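List: stullia-users
From: Yabsira Tsegaye
Date: 21st October
Subject: Re: [stullia-users] Grip force limit not applied after hand reconnect

Simon wrote:
> We have not been able to reproduce this at Fallport. Our logs show the
> force limit restored each time the hand comes back on the bus. Are you
> certain the limit was set in the task file and not only in the session?
> If it was only in the session, it is expected to be lost on reconnect.
> Also, which hand? You wrote "the hand" throughout and I can't tell if
> you see it on both sides.
>
> If it is only one side I would look at the cable before the software.

Right hand only. The limit is in the task file, and I checked it again this morning against the copy on the robot. They match.

I have had time to go through the logs properly and can describe the fault better than I did in my first message.

The task is the living room pickup: walk to the seat, take the cushion in the right hand, lift, turn, set it down. The grip limit in the task file is 30 percent. At step 2534 of the run the right hand drops off the bus for 9 milliseconds and comes back. The driver reports a clean reconnect. The next grip command goes out with the limit field reading 30, which is what your logs would show too. The hand's own report, one line down, gives an applied limit of 97.

So the controller believes it restored the limit, and the hand is working to something else. I think 97 is the value stored in the hand itself, written during calibration last February and never cleared. The driver sends the limit before the hand has finished loading its stored values, and the stored value then overwrites it. I can't prove the order from the log, because both events carry the same time stamp.

The result is a hand that closes at nearly full force on soft goods. With a firm object the stall check would trip and open the fingers. A pillow keeps giving way, the stall check sees motion, and the grip keeps tightening. When the arm moves under those conditions the load goes into the cloth. I now treat any white pillow or cushion in this setup as a consumable.

Two views from the head camera, same place, right hand closed on the torn one:
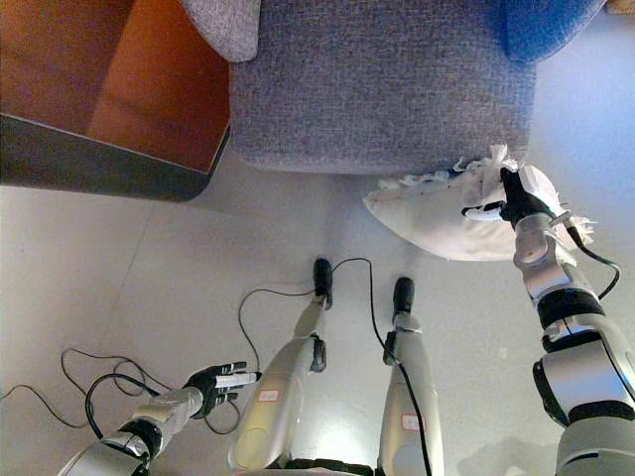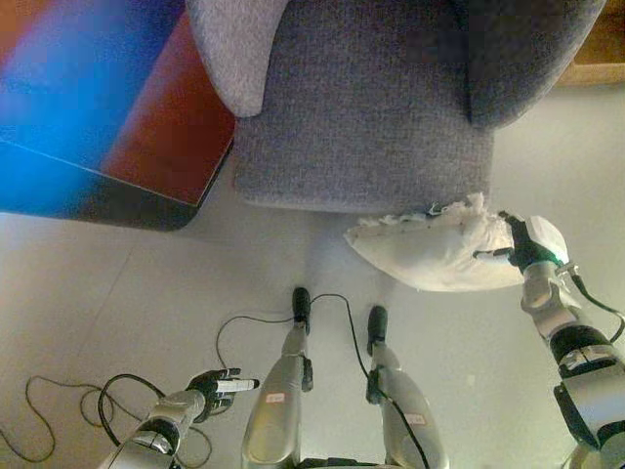
On the cable: I swapped the right hand cable with the spare and the dropouts continued at the same rate. I have not swapped the connector at the wrist. It may well be the cause of the dropout, and I will replace it, but a bad connector should not be able to change a force limit. I would like to keep the two problems separate in the tracker.

The safety side worries me more than the furnishings. Our site rules at Prumadbridge allow a person to hand objects to the robot as long as the grip limit is at or below 30. The operator panel shows the commanded value. It went on showing 30 through the whole fault. Anyone reading the panel would have taken the hand as safe to approach. Handovers are suspended here until this is fixed, and I would suggest other sites with the same hand do the same.

What I am running for now:

- After any reconnect, wait until the hand reports ready, then send the limit a second time.
- Read the applied limit back. If it differs from the commanded one, open the fingers and stop the task.
- Panel changed locally to show the applied value, with the commanded value next to it.

The patch for the first two is small and I can post it to the list. The panel change is ugly and I would prefer that somebody who knows that code did it again from scratch.

Simon, could you check one thing at your end? Look at the applied limit in the hand report, not the limit in the command. If your hands were calibrated with a low stored value, or none, you would never see the fault even with the same ordering. Writing a high value into the hand and pulling the connector for a moment should show it. Please do this with nothing in the grip and no one near the arm.

Full log on request, it is too large for the list.

Yabsira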